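One bin for denim, one for everything else

Jul 31, 2025 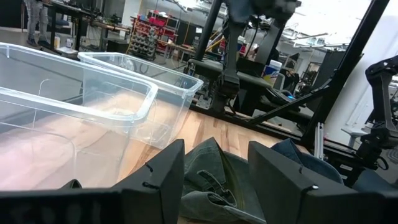 Jeans and two clear bins, before any real folding got done.

I have been putting off the summer clothes sort for most of July, and you know how it goes, the longer you leave it the more the pile seems to grow when your back is turned. My friend Ecaterina Ursu swears by clear plastic bins, the kind you can see straight through, and after years of cardboard boxes with my terrible handwriting on the side I finally gave in and tried it her way.

Jeans are the hard part for me. They're bulky, they never want to lie flat at the belt loops, and if you just drop them in they eat up the whole bin (ask me how I know!). What works best so far is to fold one leg over the other, smooth down the seam, fold in the seat and then roll from the waist to the hem. I can get 4 pairs side by side that way, with a bit of room left at the top for a belt.

The second bin is for tees and the odd sweater I can't bring myself to give away, including a gray one from a trip years ago that has lost its shape completely. I do love it though.

Next up is socks, and I'm open to suggestions. Sebastian says to tie them in pairs, but that always stretches out the cuffs on mine.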